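The case for the tray

Heledd Lougher

It has become common, in places that serve tea to the public, to do away with trays. Cups are handed over one at a time, the visitor makes two or three journeys to the table, and the cloth suffers for it. I wish to argue that the tray should be restored, and that it should be a large one.

During the seven years in which I managed the members' room at Geddes House, we used trays at every sitting. When they were withdrawn in February, as an economy, the laundering of tablecloths rose from two loads a week to four. The saving was soon spent.

A good tray needs a rim, so that a spoon laid down in haste stays where it is put. It may also carry some modest ornament. I see no harm in a flower.
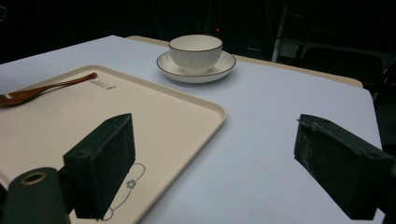 A cream tray with a flower drawn in grey, a wooden spoon, and a ribbed cup on its saucer.

My former colleague Gwilym Bowen holds that trays crowd the table and make guests feel they are in a canteen. The first point is fair where tables are small. The second depends on what is set out – a proper cup and saucer on a clean cloth will not be mistaken for a canteen by anyone.

I would therefore ask those responsible for such rooms to look again at their cupboards. Many will find that the trays were never thrown away.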